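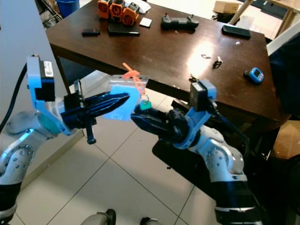

The two arms of the Clirkgate cell hold a plastic box between their grippers next to the work table.

Clirkgate cell gets new gripper fingers and a weekly check

The two-arm handling cell at the Clirkgate workshop is back in use after a service stop in February. Technicians changed the gripper fingers, reset both wrist cameras and wrote a new weekly check for the people who run the machine.

The cell is run by Zorkenar, a small automation firm that rents the ground floor at Clirkgate. It is used to try out handling jobs that need two arms, mostly passing light containers from one side to the other or holding them steady from both ends. Each arm carries a black gripper with long, tapered fingers, and a wrist camera on a light blue mount.

According to the service log, the cell had finished 3,092 handovers when it was stopped. By then the left gripper was closing late, and boxes were turning slightly as the right arm took hold. Operators had been making up for it by adding squeeze force, which marked some of the softer boxes.

The fault was traced to wear on the finger pads and a loose screw in the left camera bracket. The screw let the camera tilt a little each time the arm changed direction, so the software placed the box edge too far to the right. Both sets of fingers were replaced with parts from Phromma, the workshop's usual supplier. The bracket screws on both wrists were taken out, cleaned and put back with thread lock.

Camera calibration took longer than the mechanical work. Each wrist camera was first set on its own against a printed target, then the two were matched to each other by having both grippers close on the same object. Small clear boxes are used for this step. Clear plastic is hard for the cameras to pick out, and Zorkenar's view is that a cell that can hold one straight will cope with most of what it is given. An orange zip tie through one corner of the box gives operators an easy way to see which way it is facing.

The cell now has a check sheet with 11 items, to be gone through once a week before the first run. Most of it is done with the power off: bolts at the joints, camera mounts, finger pads, and the cable along its full length, with extra attention to bends near the base. The last two items are done with the arms live and at low speed. The operator sends both arms to the home position and compares the readings with the sheet, then runs a single handover and looks for any twist in the box.

If the twist is more than 2 millimeters at the corner, the cell is not to be used until the cameras have been matched again. Under the old routine that decision was left to whoever was on shift.

The control software was left alone apart from one setting. The squeeze force is back at its original value and can no longer be changed from the operator's screen. Forkov, which wrote the handover program, made that change remotely on the last afternoon of the stop and asked for logs from the first month of running.

Spare parts have been looked at too. The workshop used to keep one set of fingers on the shelf and waited nine days for a second set this time – most of the stop was spent on that wait. It will now hold a full set for each arm, along with bracket screws and one spare camera cable.

The cell is running day shifts only for now. Evening runs are due to start again once the first month of logs has been read. The joint covers were not opened during this stop and are down for inspection at the next one, planned for the summer.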